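4. What we bought, and what we should have planned for

I'm going to spend this section on money and shelf space, which most papers leave to a footnote. When we set up the backpack task I looked for somebody else's shopping list and couldn't find one, so I ended up guessing at a lot of it (some of my guesses were pretty good, others still sit in a box under my desk).

We started with two arms. I went back and forth on this for weeks. One arm would have left us plenty of money for spares, and Makis Antoniadis argued hard for it in our planning meetings. But packing a soft bag is the kind of job where you want one hand for the opening and another for the book, and I didn't want to buy a single arm, build everything around it, and then pay to rebuild the whole bench. So two arms it was, with both of them on one rail. The pair came through Berholm, and the servos and cables were quoted separately by Nirus. If you're writing a budget, please ask for both quotes on the same day! Ours arrived weeks apart and I had already promised the difference to somebody else.

The objects were the cheap part, and I still got them wrong. I had put down a single line for "props" and figured a backpack, a few books and some odds and ends from the kitchen would cover it. That's fine for a demo. For a study you want duplicates of everything, bought at the same time from the same shelf, and you want a few things in there that have nothing to do with the task. Figure 4 shows the bench with the bag and some of what we put out with it.

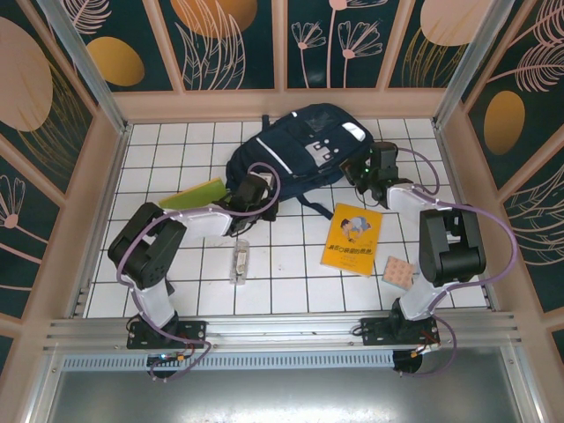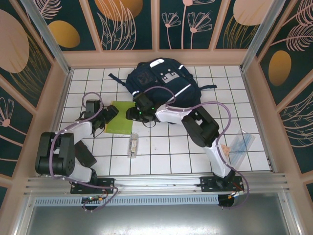
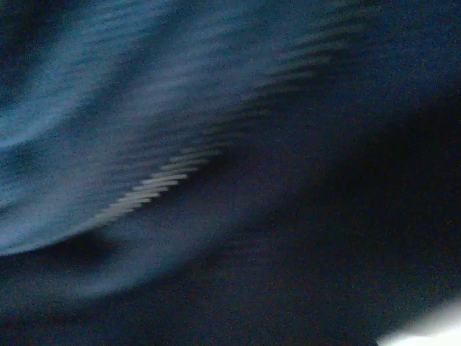 Figure 4. The packing bench and a close view. Top: a book lying in front of the backpack. Middle: a different layout, with the grippers facing each other over a green sheet. Bottom: a blurred close view, mostly dark blue.

Cameras are where I'd spend differently next time. Our first plan put nearly all of the vision money into the fixed view, and the wrist cameras got whatever was left. I picked them for size and weight and hardly looked at how they handle fast motion or low light, and a dark bag gives them both problems at once. Better wrist cameras from Zimden would have cost us $200 more apiece. That felt like a lot in June, when I was trimming every line of the order, and it feels like very little now that I've sat through hours of recordings deciding which stretches to keep. We did add a lamp later for $36, and I wish it had been on the first order.

Then there are spares. I'd budgeted for spare gripper fingers and nothing else. Cables deserve their own line, with enough extra length for the arm's full reach plus some slack, and so do the little connectors at the ends. Wojcik sells the connectors in packs of 50, which looked silly to me on the order form and doesn't anymore. I'd also buy at least one spare servo for each size in the arm, because waiting on a single joint stops both arms if your task needs the pair.

Time is the cost I find hardest to write down. I planned for 60 hours of recording and left resetting the bench out of the plan altogether. Somebody has to empty the bag, put the books back, move things to a new layout and start again, and that person can't do much else in between. If you pay your operators by the hour (we do), resets belong in the same line as recording. I now write the two together and it makes for a much calmer conversation with the people who approve the spending.

Makis still thinks we should have started with one arm. We've agreed to price it both ways for the next bench, with the camera upgrade and the spares in both versions, and we'll put the two order sheets in the supplement so other groups can cross out whatever they don't need.

Copyright 2026 the authors. Questions about this section: contact the corresponding author. Back to top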